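# Blocks, boards and a very slow Saturday sort of mood

1 November 2025

I have been meaning to write about the blocks for ages, and then the clocks changed and the evenings went dark and I ran out of excuses. So, a cup of tea, a blanket, and far too many words about little bits of painted wood.

It started in September with a shape sorter from a charity shop in Drenwood. It was the old sort, a box with holes in the lid, and it cost me 174 pence, which I remember because the lady on the till had clearly made up the price on the spot and then stuck to it. The box was in a sorry state. One side had come away and somebody had been at the lid with a felt tip. The blocks inside were lovely though! Proper chunky shapes, good bright colours, the kind that make a nice clonk when you put them down. I threw the box away and kept the blocks, and my sister said that was like buying a cake and keeping the candles.

Anyway, once you have a few you want more. I now have a biscuit tin full, and a shoebox, and a bag on the back of the door that I'm not discussing. My favourites are the stars. A star is a bit of a daft shape for a block when you think about it, as you can't build anything sensible on top of it without a wobble, but small children go straight for them every single time. My niece calls them "the pointy ones" and will not hand them over. The hexagons are the dark horses. They sit nicely flat, they look smart next to a cube, and they roll just enough on their sides to be annoying.

Cleaning them up is the bit I get asked about, so, what I do. A damp cloth with a drop of washing-up liquid, wrung out until it's barely wet, then a dry tea towel straight after. No soaking. I soaked a batch once, very early on, and the wood swelled and the paint went all crackly, and I sulked about it for days. If there's a sticky label I go at it with a bit of cooking oil on kitchen roll and leave it for as long as it takes to make a sandwich. Then they get laid out to dry overnight with plenty of space between them – touching blocks stick together if the paint is even slightly tacky, and you end up with red on your blue.

I've had a go at repainting a few as well. I used Pilum in the small tins, because the shop in Clastdale had it and I was there anyway for curtain hooks. Two thin coats, a whole night in between, and a light rub with fine sandpaper if I can be bothered. The yellow needed 4 coats. Four! I don't know what it is about yellow. The shade I used was number 2245, and I've written that on the inside of the cupboard door so I never have to stand in that aisle squinting at colour cards again.

Now, the board. I used to sort everything on a tray, which had a lip round it and a picture of some geese on it, and you can't look at colours properly on top of geese. What you want is something big, flat and plain. Pale maple is perfect. The colours sing on it, and the grain is pretty enough that I catch myself looking at the wood and forgetting what I came to do. Rakiya Oyelaran, who taught me most of what I know about looking after wood (and who sold me my very first set, so really this is all her fault), says to give a board like that a thin wipe of oil now and again and otherwise leave it alone. I am good at leaving things alone.

I like a mix of shapes out at once. Start with the cylinders, since they're easy to stand up, then scatter the rest and see what wants to go next to what. Blue and yellow together always please me. Two reds near each other can look a bit much, or can look brilliant, depending on my mood and how much tea I've had.

Next job is bags. I want a drawstring one for each little set, and Haruna do a cotton remnant bundle that should be just right if I can get my sewing machine to behave. I've also promised myself I'll stop buying once I reach 100 blocks, and I'd be grateful if you didn't ask me how close I am. If you've got any tips for getting old varnish off without taking the colour with it, pop them in the comments, I'm all ears.
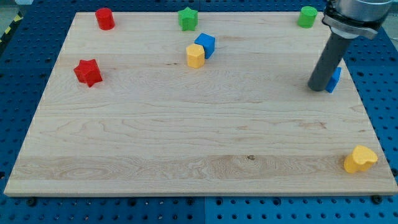

*Stars, cylinders, the blue cube and that yellow hexagon, out on the maple.*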